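The Great Bathroom Cup Rethink

7 January 2019

So the tree is down, the last of the mince pies have gone, and I have spent a very happy couple of evenings thinking about cups. Toothbrush cups, to be precise! I know. But stay with me, I've been wanting to write this one up since October.

It began when Kanako Hamada came to stay and asked where she should put her toothbrush, and I had to admit that ours lived in a puddle on the edge of the basin. She was very polite about it. The week after she left I started looking at everything in the house that could hold a brush upright, and I'm still at it.

My favourite by a mile is teal on the outside and mustard on the inside. What a pair of colours! I love the little surprise of yellow when you look down into it, and the handle makes it easy to grab when you're half asleep.
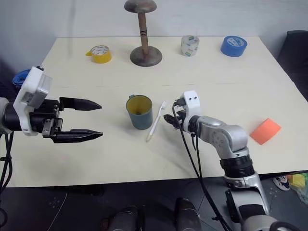

Teal cup, white toothbrush, ready to be introduced.

I'm a big believer in plastic for this job. We had a lovely glass one from Virnwood once (a present, and a generous one) and it lasted exactly as long as it took me to knock it into the bath. Plastic bounces. You can rinse it, turn it upside down on a towel overnight, and it's ready again by morning. Mine gets a proper scrub with hot soapy water whenever I do the basin, and a bottle brush gets right down into the corners where the toothpaste gunk collects. Lovely stuff, that gunk.

The other thing I've gone a bit mad for is using the same sort of container all over the house. Once you start, you can't stop! Hair clips, cotton buds, the nail scissors I used to lose every fortnight. And pencils, of course, which in our house migrate from room to room and turn up under cushions.
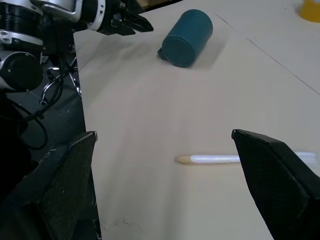
I've become quite fussy about pencils as well. A white one is so cheerful, and I like them kept sharp, point up in the pot so you can see which ones need doing. Miroslava Yatsenko keeps hers point down to protect the tips, and we have agreed to differ. She has 42 of them on her desk, so perhaps she knows something I don't.

Next on my list is the shelf over the basin, which is almost 600 millimetres long and currently holds nothing but old shampoo. I'm thinking of a row of cups, one colour each, so there's no more arguing about whose brush is whose. If you've done something similar, do leave a comment and tell me which colours you went for. I'm very tempted by orange.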